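Rec room walk-through, table tennis corner. Filled in by me, with my usual rambling in the comments. Rhonda Gagnon gets the copy when I'm done, because she has the budget sheet and I don't.

I do this one every March before the spring ladder starts, and then I do a quicker version whenever somebody tells me the table "feels funny." If a line says OK, I checked it with my own hands. If it says FIX, please don't play until it's sorted. WATCH means play away, but I'll be back to look at it.

## Floor and space

- [x] **Floor swept and dry** – OK. I did it on my knees with a flashlight, which shows up grit you'd never see standing. Found a hair tie and a pen cap and that was it.
- [x] **Mat edges flat** – WATCH. The corner by the radiator wants to curl. I taped it down and stood on it for a bit. The tape is the gray cloth kind and I'm not sure it will like the heat.
- [x] **Room behind each end of the table** – OK at the window end. At the door end the stacking chairs had crept forward again! I pushed them back against the wall. You need to be able to run backward without looking, so please leave them there.
- [ ] **Door stop** – FIX. It's gone. The door swings right into the spot where a left-hander stands to serve. Rhonda, could you put a new one on the order? Any rubber wedge will do.
- [x] **Lights** – OK, all on, no flicker. I stood at both ends and looked up as if I was chasing a lob, and the glare isn't bad now that the blind comes all the way down.

## Table

- [x] **Wheel locks, all 4** – OK. One is stiff and you have to use your heel. I put a drop of oil on it and worked it back and forth, and it's better than it was last year.
- [x] **Center latch** – OK. Clicks properly on both sides. I know I go on about this one, but a folding table is heavy and the latch is what keeps it from folding on a kid. Two adults to open it and two adults to close it, always.
- [x] **Legs and feet** – OK. I leaned on each corner, then I leaned on each corner harder. No wobble. The adjusting foot on the radiator side had backed off a turn so I wound it in again.
- [x] **Edges and corners** – WATCH. There's a rough place on the long side where somebody has been resting a paddle (or banging it, let's be fair). No splinters yet. I rubbed my sleeve along it and nothing caught.
- [x] **Playing surface** – OK. Wiped with a damp cloth and then a dry one. Please don't put the kitchen spray on it, it leaves a film and the ball skids.

## Net and posts

- [x] **Clamps** – OK after some fiddling. These are the Witora posts, and I like them because the screws don't stick out where you'd catch a hip. One of the pads had slipped down so the metal was sitting on the table. I slid it up again and pressed it on.
- [x] **Net tension** – OK. It was sagging like an old hammock, so I took the cord up and tied it off.
- [x] **Net mesh** – WATCH. 2 small holes near the left post. A ball won't go through them, but a little finger might, and then it rips. I'll bring my darning needle.

## Balls

I tipped out the bag and went through them one at a time, which is honestly my favorite part of the whole thing. I squeeze each one lightly at the seam and on both sides, hold it up to the lamp for cracks, and spin it on a flat surface. A good ball spins and settles. A bad one staggers off like it has somewhere else to be.

- [x] **Cracks** – 3 thrown out. You can hear a cracked one if you drop it, it goes "tock" in a dull sort of way.
- [x] **Dents** – a few of the soft ones had to go too. (I know about the hot water trick. They never come back truly round, and I'd like us to stop saving them.)
- [x] **Color** – orange ones for our table, please, and keep the white ones out of this bag. Our walls are pale and so is the hallway floor, and orange is so much easier to pick up with tired eyes.
- [x] **Stray balls underfoot** – OK now. I looked under the radiator, behind the chairs and in the umbrella stand.

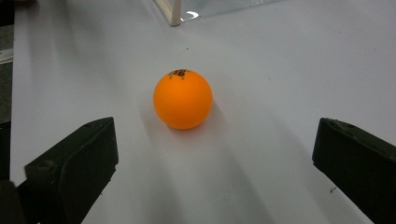
Does it matter if the printing on a ball has started to wear off?

Worn printing is fine for our kind of play. Go by the shape and the bounce, and retire a ball when it's cracked, dented or soft at the seam.

- [ ] **Ball storage** – FIX. The drawstring bag has had it. I'd like a tub with a lid, something like the Lundora one the quilting group uses, so that balls don't end up on the floor between games. Stepping on one in socks is no joke, ask my ankle.

## Paddles

- [x] **Handles** – OK except for one that was coming loose, which I've taken home to glue. If you're missing the paddle with the green tape, I've got it!
- [x] **Rubber** – WATCH. The two Haruna paddles are lifting at the edge. They're still safe, but the beginners pick at them and then it gets worse fast.
- [x] **Sticky hands** – wiped everything down. Somebody has been eating an orange, or maybe marmalade.

## First aid and paperwork

- [x] **First aid box** – OK, on its hook. Cold packs in date. I added bandages.
- [x] **Emergency number on the wall** – OK, I rewrote it in thick marker so it can be read from the table.
- [ ] **Sign-in book** – FIX. The pen is missing again. I tied on a new one and by the time I'd finished the paddles it was gone.

## What I'd like to order

Rhonda, the whole list should come in under 200 dollars and most of it can wait, but not the door stop.

- Door stop, rubber
- Tub with a lid for the balls
- Another bag of orange balls, the same as we had before
- Edge tape for the paddles (Traron makes a wide one that goes on easily)
- A pen on a chain, and I mean a real chain

I'll be in again at 4 p.m. before the ladder starts to look at the mat corner, and I'll bring the glued paddle with me if it has set.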